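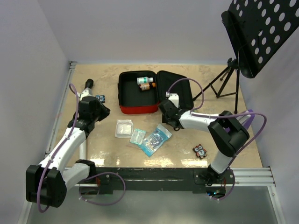 Ticket 944: Right gripper misses soft packets when loading the first-aid case
Opened 07/12/2018
Build: Plustard two-arm table, Skurton workshop
Status: open, waiting on parts

Hello all, and thank you for keeping this log going, it has saved my bacon more than once. I'm sorry this one runs long, but I'd sooner put in too much than have you write back asking.

The job is simple enough on paper. Pick up the first-aid supplies and put them in the case. The bottles go fine. I ran it 14 times and the bottles never gave me any trouble at all. The flat things in clear bags are what beat me: on 8 of those runs the fingers closed, the log reported a good grip, and the arm sailed off to the case with nothing in it.

What I tried first was the wrist view, in case the program was simply confused by a crowded table.
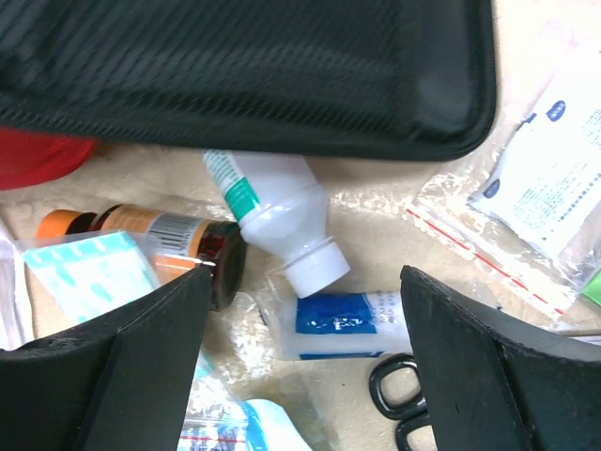 Wrist view with bottles, bags and the wrapped roll close together. Note the glare on the plastic.

I think the shine is half my problem. The Fatura vision script picks its grab point from the brightest edges, and crinkly plastic has bright edges everywhere you look! I turned the exposure down and it got a bit better, then I got greedy, went too far, and it lost the black case altogether. Put it back to 3000 if you're following along at home.

Next I spread things out and looked at the fingertips.

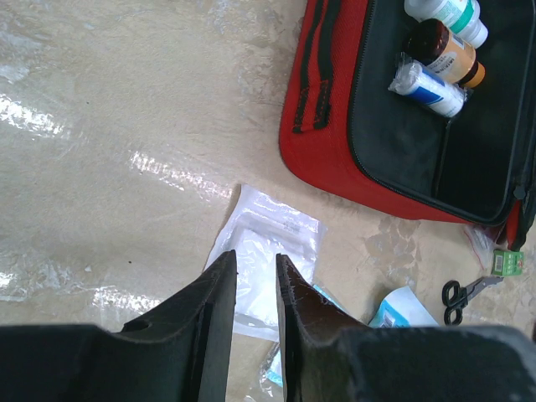
Fingers over a clear bag, red bag open behind. There is scuffing along the inner edge of the right finger.

That finger has been on since May, and I do wonder if the worn edge is letting thin plastic slide. I wiped both fingers down with a damp cloth, let them dry and squeezed a strip of paper between them. It pulled out easier near the tip than farther back. The left arm's fingers held the same strip nicely.

I have a pair of Donnelly rubber pads on order and will fit them as soon as they land in the mailbox. 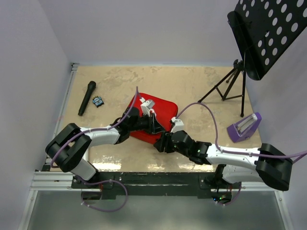 Still to do

Fit the pads and repeat the paper test.
Run the packets again with the overhead light dimmed.
Find out why the log calls an empty grip a good one. If anybody has the gripper current settings from the old build, please paste them under this ticket and I'll try them first.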